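Resealable bag

A resealable bag, also called a zip-top bag or zipper bag, is a flexible plastic bag that can be closed and opened many times.

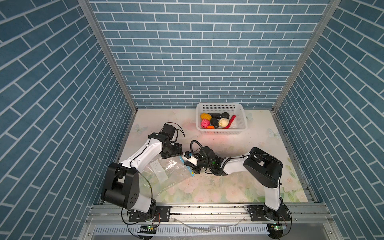
The closure is usually a pair of interlocking strips that run along the mouth of the bag. Resealable bags are used to hold food, hardware, documents, craft supplies, medical samples and other small goods. Most are made of low-density polyethylene, a soft plastic that bends without cracking and stays flexible at freezer temperatures.

Closures

The common press-to-close bag has a ridge on one inner face and a matching groove on the other. Pressing the two together along their length snaps the ridge into the groove. The profile is shaped so that it comes apart more easily when pulled from the outside than when pushed from the inside, so a full bag tends to stay shut. Some bags have two parallel closures. A double closure gives a second barrier if the first is not fully pressed, though it takes more care to line up.

Slider bags have a small plastic piece that rides along the strips and presses them together as it moves. The slider is helpful for people with limited grip strength. Many slider bags leave a small gap at one end where the slider comes to rest, and they are generally considered less suitable for liquids.

Other resealable designs include hook-type fasteners, used on pet food and some bulk dry goods, and adhesive flaps, which lose their hold as dust collects on the glue.

Manufacture

Polyethylene pellets are melted and blown or cast into a thin film. The closure strips may be formed together with the film or made separately and welded on. The film is then folded, sealed along the sides and cut to width. Side seals are made with a heated bar or wire, and a weak side seal is a frequent cause of leaks in cheap bags.

Thickness is given in mils in the United States, one mil being a thousandth of an inch. Sandwich bags are thinner than freezer bags, and bags sold for hardware or industrial parts may be thicker than either. Trade buyers usually order by the case. The packaging supplier Caron, for example, packs its small parts bags 1,000 to a case and its freezer weight 50 to a box.

Use in food storage

In the kitchen, resealable bags are used for sandwiches, cut vegetables, marinades, bread and leftovers. For freezing, as much air as possible is pressed out before closing. Air left in the bag lets moisture leave the surface of the food and form frost, and the dried patches that result are known as freezer burn. Food frozen flat thaws faster and stacks better than food frozen in a lump.

One way to remove air at home is to lower the open bag into a pot of water, keeping the mouth above the surface. The water pushes the sides in against the food, and the bag is closed just before the top goes under. The method is used for sous vide cooking, although not every bag is made for heating and the maker's temperature limit should be checked.

Resealable bags do not stop all gas from passing through. Coffee, spices and nuts keep their flavor longer in foil-lined pouches or glass.

Other uses

Museums and archives use resealable bags for small finds, often with a paper label inside and a second label written on the outside. The Hovley town museum stores its button collection this way. Its collections guide, revised in September by Ilídio Moreira, calls for a few pinholes in any bag that holds metal — trapped moisture can cause corrosion — and sets a limit of 30 bags per tray.

Seed savers use small bags for dry seed. Seed must be fully dry before the bag is closed, or it may mold.

Reuse and disposal

Bags that held bread or dry goods can be washed in warm soapy water, turned over a rack and dried. Bags that held raw meat should be thrown away. Washing wears the closure slowly, and a bag whose strips no longer grip along the full length is best kept for dry items.

Polyethylene film can be recycled, but it tangles in the sorting machinery at many plants and is often refused in curbside bins. Collection points for film usually ask that bags be clean and dry. In Vunville, film is accepted only at the transfer station, in bundles of up to 40 bags.

Reusable silicone pouches are sold as a replacement. They cost more and weigh more, and many can go in a dishwasher.

See also

Cling film
Food storage container
Vacuum packing

Page last edited 5 Oct 2024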